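Chapter 5
Still Life and the Trouble with "Meaning"

Open almost any guide to still life and you will be told that the peeled lemon stands for bitterness, the snuffed candle for death, and the fly for sin. Readers tend to accept this without asking who said so. Very often the answer is a writer working long after the painter was dead.

Take the Trindden inventory, a list of 331 household paintings that is often used to prove that buyers knew these codes. It proves very little. The entries give a subject, a size and a price. "A bowl with fruit" is a typical line. Not one entry says what the fruit was supposed to mean, and the clerk does not seem to have cared.

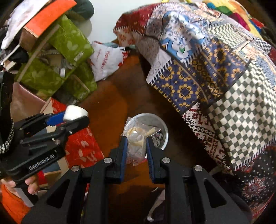 Figure 5.1 Clear bag with pale yellow pieces, white bowl and cords.

The Joritz school of critics replies that the code was so well known it did not need writing down. Students should be wary of this argument. It treats silence as evidence, and it could be used to support any reading at all.

A more modest view, put forward in the Ritchie lectures, is that painters chose objects that were hard to paint and that sold well. Glass, peel and wet fish show off skill. This view has problems too, as it cannot easily explain the skulls.

In this chapter we look at both claims and test them against sale records and the pictures themselves. Before reading on, write down what you think a lemon means, and where you learned it.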